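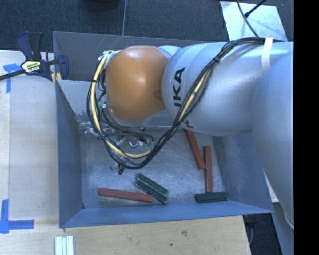

Vol. 9, No. 2 / page 17

KENDDALE ROBOTICS CLUB
Gallery page: the Zokon bench

Quick one this time, page was due at noon and it's past noon. Most of the club has been in the Segers room every afternoon since November getting Zokon ready for the Zolow Cup, so the gallery is all bench and no bake sale. Notes go bench by bench, more or less in the order people shoved them at me. If your bit got shortened, sorry, see me.

For parents and anyone new: Zokon is the name of our picking project. Blocks in a bin, arm gets them out, sorts them by color. Zolow Cup is where we take it. Segers is the room with the good outlets.

THE BIN

Arm down in the bin, red blocks and green blocks on the floor of it. Two of the green ones side by side on a slant, which is the layout everybody groans at. Fingers want a gap on both sides of a block and a pair like that gives you one gap, maybe. Current answer: go for a loner first, come back to the pair later. Next answer: nudge the pair apart with a fingertip. Nudge code exists. Nudge code is not allowed on the main branch yet.

Sloping sides on the bin are nice when a block gets dropped (slides back to the middle, mostly) and awful for the corners. Anything lying tight to a wall, the gripper has to come in tilted. We got the tilt working on the left wall before break. Right wall still throws a joint limit error, same error every time, somebody has started writing it on the whiteboard in cursive.

THE CABLES

Yes the loop hangs low. Yes we know. Big black bundle with the yellow line in it, strapped up on the arm and then down past the lettering and back up by the orange cover. Needs slack so the wrist can turn, and slack has to go somewhere. Too tight and the wrist turn pulls on the fittings. Too loose and it's in the bin with the blocks.

Rule on the bench now: before any new motion gets run, one person jogs it by hand at slow speed and a second person watches the cables and only the cables. Don't watch the gripper. Everybody watches the gripper. Whoever is on cables says "clear" out loud at each stop. Takes forever, do it anyway.

Cable tie tails get trimmed flush. Check them with your thumb, if it scratches you cut it again.

CLAMP AND TAPE

Bar clamp on the bin corner, little yellow pads under the jaw, blue tape on the wood. The tape is how the corners go back where they were. If the bin moves, even a hair, the calibration is junk and the whole afternoon goes with it. We learned this in the fall the slow way, spent a whole session blaming the camera code and the bin had been bumped.

So: don't lean on the table. Don't borrow the clamp. The woodshop has clamps, ask them. Do not peel up the tape becuase you think it looks old. If you really do have to move the bin, write it in the bench log and run the calibration again before you leave, and I mean run it, don't write "should be fine."

VISION

Color sorting is the easy half, red vs. green under the room lights was working in the first week. Hard half is angle. A long block seen from above, you need to know which way it's lying to within a few degrees or the fingers land on the end and it squirts out. Worn edges don't help, the paler bits get dropped from the outline and the block comes out shorter than it is.

Vision kids tried:
- brighter lamp (glare off the metal floor, worse)
- lamp bounced off a sheet of poster board (better, keeping it)
- widening the green range (started finding green on things that are not blocks, took it back out)
- averaging over several shots (good but slow)

Averaging is in for now. Will get pulled if we're losing on time. The dark green is the fussy color, red just works.

Also the scuffs on the bin floor. There was talk of painting it flat gray. Voted down, Zolow rules say the bin gets used as supplied. Read the rules packet! It's in the shared folder, it's not long.

GRIPPER

Fingertips are the part we change the most. Bare tips slid. Foam tips held great until the foam tore. Rubber tips are the current ones and they're OK, wipe them down between sessions or they pick up dust off the floor of the bin and start slipping again. Wipes are in the drawer under the monitor. Put the lid back on the wipes.

There's an open question on grip force. Too little and a block swings when the arm lifts, too much and a block held by the end gets pinched out like a watermelon seed. Somebody logged a whole table of settings and then saved over it. We have version control. Please use it for spreadsheets also.

THE LONG RUN

892 pick attempts logged so far this season, all by hand in the bench log before anyone wrote the script to do it. The log is the best thing we made this year in my opinion and I will fight about it. Every miss gets a reason next to it: slipped, wrong angle, wall, cable stop, operator. Sort the column by reason and you can see what to work on next. That's how the tilt thing got bumped to the top, wall misses were beating everything else and we'd been fussing with lamps.

"Operator" is an ok thing to write. Nobody gets in trouble for operator. What gets you in trouble is a blank.

DRIVERS AND CALLERS

Every run has a driver on the pendant and a caller reading steps off the card. Driver does nothing the caller hasn't said. Sounds silly, feels silly, then you skip a step once and get it. New members start as callers and that is not a junior job, the caller can stop the run and the driver can't argue.

Stop button gets pressed first thing every session to check it stops. Then reset, then start. If your sleeve is long, roll it. Hair tied. Nobody reaches into the bin with the arm live, not for a stuck block, not for a pencil, not ever. Pencil stays in there till the run's over.

WHAT BROKE

Short list this issue, good for us.
- Air fitting, finger-tight when it should have been wrench-tight. Hissed for a whole afternoon and people thought it was the radiator.
- Laptop battery. Again. It lives on the charger now.
- One set of foam tips, see above.
- The label maker, which was not ours, and we've replaced it.

THE ZOLOW PLAN

Format is same as last season: fresh layout of blocks dropped in by a judge, timed, points for each one sorted into the right tray, points off for drops outside the bin. You get to look at the layout before you start but you can't touch anything. Last season we went fast and dropped a bunch. This season the plan is slow and boring. Clean picks first, leave the corners for the end, if the clock's short skip the corners altogether.

Practice from here on is full runs only, start to finish with the clock on. A different person sets the blocks every time and they should be mean about it. Pairs, corners, one standing up on end if you can get it to stay. Old hands have gotten too good at dropping them in nice.

Things left before we load the van:
- right wall tilt
- nudge code, yes or no, decide and stop talking about it
- spare tips cut and bagged
- print the step cards big, last ones were unreadable past arm's length
- cable check sheet, laminated this time
- somebody find the other extension cord

STUFF FOR PARENTS

Pickup is at the Segers side door, the front gets locked. Sessions run to 5:30 and during full runs they do run over a bit, we can't stop halfway and get anything useful. Closed-toe shoes, we've had to send sandals home. Snacks stay in the hall. Kids who want to start after break can just show up, no experience needed, there's a caller card with their name space blank on it already.

Visitors can watch from behind the line on the floor. Ask whoever's caller before you come in, they might be in the middle of a count.

NEXT PAGE

Zolow pictures if we remember to take any. Last year everyone had a phone out and we came home with a lot of pictures of the parking lot. Also the line follower group wants half a page and has been promised it, so it's in writing now.

Send corrections and captions to the newsletter tray in Segers. Captions under 2 lines please, I'm typing these in by hand.

Kenddale Robotics Club newsletter
< previous page | contents | next page >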